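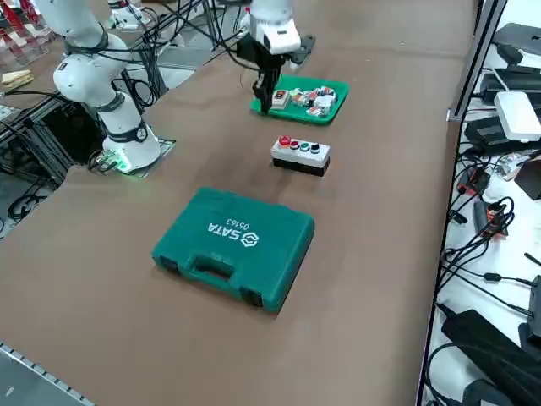
Figure 6.1 Two robot arms at a table for push-button parts. The control box stands in front of the green tray.

July
By Mohammed-Awal Addo

Chapter 6
When the Work Moves to the Robot

At Kistex, a firm which makes control boxes for lifts and gates, the assembly room had for many years one long bench. The people sat side by side and took the small buttons from trays by hand. A good worker could finish 70 boxes in a shift. Then the management bought the first arms, and the bench was divided into cells.

In this chapter we study what such a change means for the persons who stay in the room. The technical side was treated in Chapter 5, and we will use its terms again.

Gwendolyn Kasprzak worked at the old bench and is now responsible for four cells. Her hands are less tired in the evening, she told us, but her head is more tired. Before, she noticed a bad button with her fingers. Now she must notice it from the way an arm stops. She also misses the talking, as the cells stand far from each other.

Her pay was raised after the training course, which took place every Wednesday. Two of her colleagues did not want the course and moved to the packing hall. We return to their case in section 6.3.

Before you read further, write down which tasks in your own workplace need the fingers and which need only the eyes. Keep the list for the exercise in section 6.2.

Filed under: Work and Automation

Related chapters
The Packing Hall at Brekik
Shift Plans after Automation: Mishra
Training Older Workers at Jemeo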